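Rewatching Kirel

December 2, 2023

I watched Kirel again last night, the first time since June. It's a low-budget fantasy comedy about a toll collector who inherits a cursed castle and tries to rent out the rooms. I bought the DVD used and it has paid for itself.

The part I keep going back to is the Ferryman. He has maybe four minutes on screen. He wears a helmet that doesn't fit and asks every traveler for 1,000 coins, then takes whatever they have. The goat scene is still my favorite. I had forgotten he also turns up in the wedding, way in the back, holding a plate.

The Stelmakh castle set looks cheaper than I remembered. You can see the wall move when the door shuts. I don't mind that.

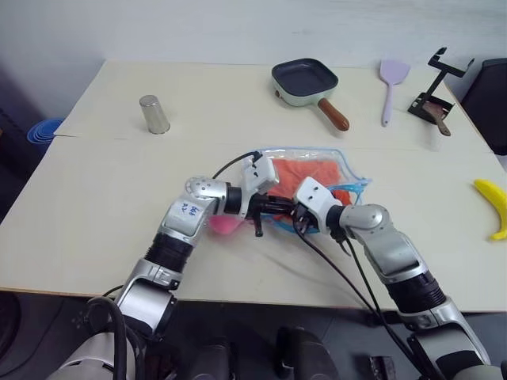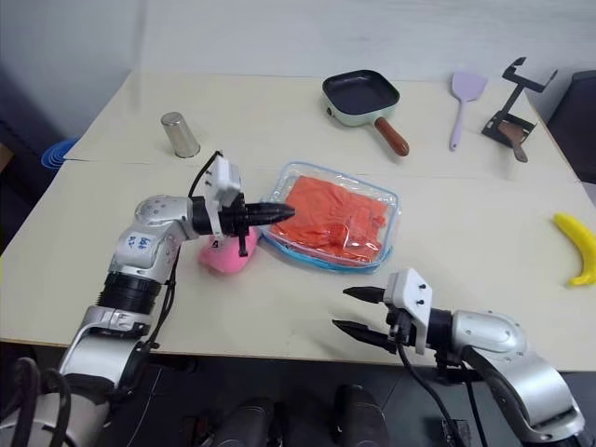 Do you need to see Jollus before this one?

You can skip it. Jollus has the same castle and a few of the same jokes, but the story is separate and the Ferryman isn't in it. I saw Kirel first and followed everything.

The extras on the disc are thin. There's a trailer, 16 stills and a deleted song called Purnitness, which runs too long and stops in the middle of a verse. The commentary track is better, although they talk over the goat scene without mentioning it.

I'll probably watch Jollus next weekend.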